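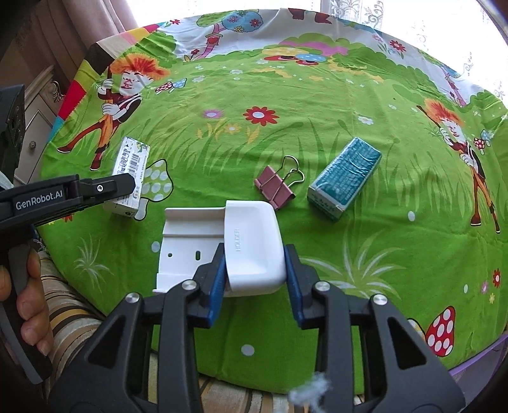 Figure 2. A round table with a printed green cloth and a white plastic holder.

3.2 What people said about pattern

I went into the interviews expecting to talk about price. Price came up, sure, but what people really wanted to talk about was pattern, and they wanted to talk about it for a long time. I had 18 households on my list for the Pomare district, and by the end of April I'd sat in every one of their kitchens and drunk far too much coffee.

My first question was simple: who picked the cloth in this room? I got some very long answers. One woman told me about a bus ride to Itance with her sister, two rolls of fabric and an argument over daisies (the sister won). Another said she never picks anything, then spent ten minutes on why she'd sent back her last set of curtains. I coded both of these as "active choice," and Miroslava Štefanec, who did the second round of coding, disagreed with me on the second one. We left it as a split code, and it's marked that way in the appendix. 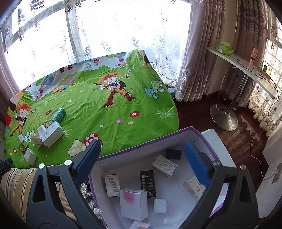 The mail survey backs up a good part of this. We got 937 usable forms, and bright prints beat plain cloth in every age group except the youngest - which I did not see coming! My guess is that younger renters buy whatever the Collilero store has on the shelf, and that shelf is mostly gray. I can't prove it from these data. The survey asked where people shopped but left out what was in stock, and I'd fix that if I ran it again.

Washing habits were a different story, and I'll get to those in Section 3.3, along with the three families who mend everything by hand.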